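Plonstead, by Yasmine Belkadi
December

Read this in two sittings, should have been one. Plonstead is a seaside town out of season, two brothers, a shut hotel. Told in letters by Darkow, the elder, who fibs. Slow first 42 pages – stick with them. After that it fairly gallops.
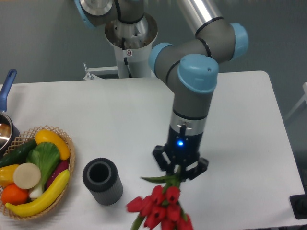 What works

The letters. Short, cross, very funny about soup. Darkow never says sorry and you wait the whole book for it. The chapter at the ferry office is the best thing I've read this year, definately.

What doesn't

Choo, the lodger. Turns up, is mysterious, leaves. Also 6 dream chapters – far too many, I skipped two and missed nothing. The map at the front is no use, half the streets arent on it.
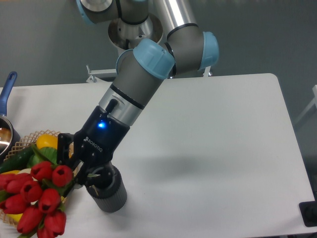 Gokoto commented that I'd been hard on the lodger, and that the last letter makes no sense unless Choo has read all the others. Fair point. Might go back and check. Still think the dreams should go.

Four stars, paperback.

Last updated: December, 6 pm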